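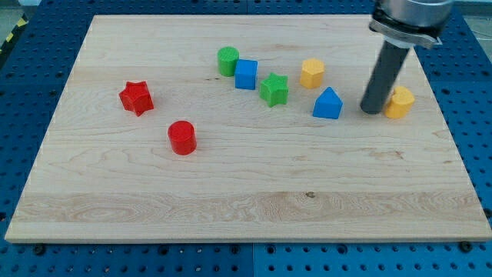
Should a small workshop buy the cleverest gripper it can afford?

Most of the time I'd say buy the simplest one that does the job you have today, and spend what's left on a decent table and somebody's patience.

I know how that sounds coming from a person who has spent the better part of July comparing end tools for arms, and enjoying it far more than is respectable! But I have come round to it slowly, and I'd like to set down how, even if it takes me a while to get there (it usually does).

We had three candidates. The Korine is a lovely thing, five jointed fingers and a controller with more menus than my television. The Rocha is a plain parallel jaw. The third is hardly a gripper at all, just a single round-ended finger that we call the Plilov after the firm that sells the mounting. It can't pick anything up. It pushes. Amândio Cunha laughed at it when it came out of the box, and I'm afraid I joined in.

Then we put toy blocks in front of them. I'm very fond of toy blocks for this work. A cylinder, a cube, a star and a little house ask quite different questions of a tool, and bright colours on pale wood make life easy for the camera. A star is a horrid shape to close two jaws on if you come at it from the wrong side. A cylinder standing on its end wants to be treated kindly or over it goes. And the board matters too, more than the catalogues let on. Ours is bolted down on the blue table, so that when something ends up in the wrong place we can blame the arm and leave the furniture out of it.

Each tool had 119 tries at moving a named block to a named spot. The Korine managed 71, and when it went wrong it took us most of the afternoon to work out which finger had been at fault. The Rocha did better on the cube and sulked over the stars. The pushing finger, bless it, missed only 24 times, and every one of those misses made sense to anybody standing by. It had come in too far to one side, and the block had turned away. You could see it, put it right in the program and be back at it before the kettle boiled.

Zulmira Amaral, who runs the bigger arms over at Drundgate, thinks I'm being unfair, and she may well be right. Her argument is that pushing isn't handling, that sooner or later you have to lift a thing off the table and put it in a box, and that I've set a test which flatters the stick. I grant her all of that. If your work is filling boxes, please don't buy a stick.

What I'd say back to her (and did, at some length, on Thursday) is that a surprising amount of what small places want from an arm is nudging. Lining parts up, squaring them to an edge, clearing a space, bringing the next one within reach. We leap to the hand because we've got hands ourselves and we're rather proud of them.

The Korine is back in its box for now. I shall get it out again when we have a job that needs five fingers, and I'm still hoping to find 30 spare hours to learn those menus properly.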